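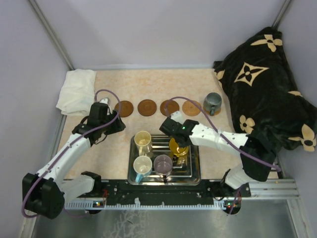
Fig. 1. Cups on the steel tray, coasters along the back. Thursday, 14:00.

Workshop notebook, Wudard room
Entry by Wubit Tesfamariam

The purpose of the session was to settle the table layout for cups and coasters. The coasters are to be kept in one row at the back, evenly spaced. Their browns do not match, and Dagim Gebreyes has asked that they should not be replaced with a matching set.

The speckled enamel mug has its place on the coaster at the right-hand end. The cream mug, the white mug with the light blue handle, the lavender glass cup and the amber glass cup start on the tray. Handles should point towards the front where possible.

The towel stays in the left corner and the flowered cushion in the right. Faith Urio considers the cushion too bulky for the table. Decision deferred.

To do: wash glass cups by hand; order up to 19 spare coasters from Greltorov; correct the tray entry in the Wike inventory.

3 comments

Sumeya Habte: Please note that the spare coasters should be cork.
Faith Urio: I maintain my view on the cushion.
Asnakech Seyoum: Inventory entry corrected.

Shares: 5

© Brurnunar Workshop | Contact | Back to top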